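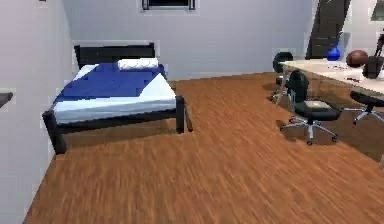
Torpor is a state of lowered metabolism and body temperature entered by certain mammals and birds when food is short, the weather is poor, or both. It may last a few hours or, in the extended form known as hibernation, most of a year. The word comes from the Latin for numbness, and it is often treated in everyday speech as a kind of deep sleep, a confusion that has irritated physiologists for generations. Sleep is what a person does between a white sheet and a deep blue blanket, with a pillow near the headboard, while the body goes on heating itself at close to the daytime rate. A torpid animal turns the heating down and lets itself cool toward the temperature of its burrow. It would make a poor bedfellow.

Physiology

The onset of torpor is under the animal's control, although "control" is a generous word for something a dormouse does in a ball of shredded bark. Metabolic rate falls first, and body temperature follows. Heart rate and breathing slow sharply, and long pauses may appear between breaths. Digestion more or less stops. In the arctic ground squirrel, core temperature can slip below the freezing point of water without ice forming in the tissues, a feat the squirrel performs underground and without an audience.

The animal does not switch off altogether. The brain still defends a minimum temperature, and if the surroundings become dangerously cold, metabolism rises again to hold the line. An animal that cools past this point without responding is in hypothermia, a condition with a similar thermometer reading and a much worse outlook.

Daily torpor

Small animals lose heat quickly and carry little fuel, so an ordinary night can be a serious matter. Hummingbirds are the usual illustration. In flight, the heart of some species beats more than 1000 times a minute, an expense that has to be met with nectar from dawn until dusk. At night, a bird whose reserves are low may drop into torpor until shortly before sunrise, when it shivers itself back to working temperature. Many bats do something similar during the day, and several small marsupials and mice will do so whenever meals become unreliable.

The saving comes at a price. A torpid animal reacts slowly if it reacts at all, and a predator who finds one has been handed lunch on a plate.

Hibernation

Hibernation consists of a series of torpor bouts lasting days or weeks, broken by short returns to normal temperature. These arousals are expensive, accounting for most of the energy spent over the winter, and their purpose is still disputed. Proposed explanations include the clearing of metabolic waste, the upkeep of the immune system, and repairs to connections between nerve cells. One of the more awkward findings is that some ground squirrels, having warmed up at great cost, promptly fall asleep. Recordings of brain activity suggest that they come out of torpor short of rest.
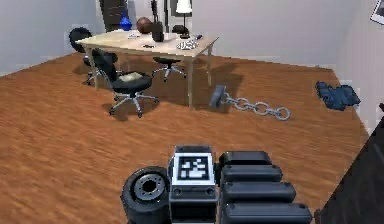
The length of a bout depends on the size of the animal, its fat reserves, and the temperature of the place it has chosen. Burrows that stay cool and steady favor long bouts. A warm spell in the middle of winter tends to shorten them, which is one reason mild winters can be harder on hibernators than cold ones.

The Iltutholm records

A much-consulted set of nest box records was gathered at Iltutholm, a wooded estate outside Prilbridge, by Issa Twal and Freya Parsons. The pair fitted temperature loggers to 58 boxes used by hazel dormice and obtained 439 complete torpor bouts, along with a smaller number of files in which the logger had been chewed. Bouts outside the winter were most frequent in June, when cold rain kept the animals from feeding, and began most often in the hours before dawn.

Parsons argued that the summer bouts were an emergency measure. Twal held that they were routine and that the dormice simply preferred not to get up. The two published their views in the same report, in separate chapters, each of which cites the other sparingly. A later review by Kershaw sided with Twal on the data and with Parsons on the manners. The original loggers, a model called Ekon, are no longer made, and comparison with newer records requires a correction that occupies 2 pages of the appendix.

Bears

Whether bears hibernate depends largely on who wrote the definition. Their metabolism drops substantially in the den, but their body temperature falls by only a few degrees, and a disturbed bear can be on its feet far sooner than the person disturbing it would like. Older texts prefer the term "winter lethargy." Most current writers call it hibernation and move on.

Warm climates

Torpor is not confined to cold places. The fat-tailed dwarf lemur of Madagascar stores fat in its tail and spends months of the dry season inactive, often in a tree hole. Where the hole is poorly insulated, its body temperature rises and falls with the afternoon sun, and on hot days it may skip the costly arousals altogether.

See also

Estivation
Brown fat
Hypothermia
Hazel dormouse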